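Robot Cell Operator (two posts), Brorside packing site

Kirkier Contract Packing
Location: Brorside, Unit 2
Hours: 37.5 per week, rotating early and late shifts
Contract: permanent, six-month probation
Start: September
Reference: 148

Background

Kirkier packs mixed tableware sets for retail and catering customers. Until last year every set at Brorside was picked and boxed by hand on Line 2. Two robot cells, supplied by Wike and running Pudeck control software, now do part of the picking. Each cell has one arm with a two-finger gripper and a camera fitted at the wrist. Boxing, inserts and final checks are still manual.

The change has altered the jobs on the line. Pickers used to work to a rate of 200 sets per shift per person. That rate has been withdrawn for anyone assigned to a cell. Operators are now measured on cell availability and on faults cleared correctly. Four former pickers have retrained as operators. The two posts advertised are additional and no current post is being removed to fund them.

The work

Most of the shift is spent within a few metres of the cell, on your feet. You will:

Load parts on to the work surface and remove rejects.
Clear missed grips and restart the cycle from the operator panel.
Check the fingertips at the start of the shift and after every stoppage of more than 60 seconds.
Review wrist camera pictures of failed picks and assign a fault code to each.
Record changes of part, finger set or lighting in the shift log.
Hand over in writing to the next operator.

Picture review takes up more time than applicants tend to expect. In the last quarter the two cells stored 3,504 pictures for review. The fault codes go to the process engineer, who decides whether the grip settings need changing. Operators do not edit the control program, but may stop either cell at any time and do not need permission to do so. 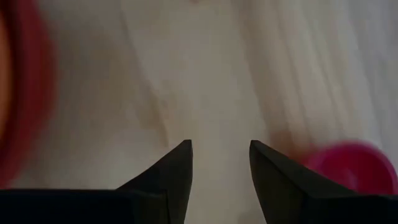 Wrist camera view with the gripper fingers open. Blurred pictures are coded in the same way as sharp ones.

What you need

Experience in packing, assembly or machine minding.
Ability to read a written procedure and follow it in order.
Clear handwriting or basic typing for the log.
Reliable colour vision, as parts are sorted by colour. A workplace test is arranged at interview.

Previous work with robots is not required. Training lasts five weeks, on full pay, and covers safe entry to the cell, lock-off, finger changes and fault coding. You will not work a cell alone until signed off by the shift lead.

Pay and conditions

Operators are on Grade 4, one grade above line packing. A late shift allowance applies from the first week of training. Staff who do not wish to stay on the cells after probation may move to a Grade 3 packing post if one is vacant.

How to apply

Application forms are available from the Brorside gatehouse between 7.30 am and 4 pm, or from the Kirkier personnel office. Quote reference 148. Internal applicants should tell their shift lead before applying. Interviews include a half-hour visit to the line, for which flat closed shoes must be worn.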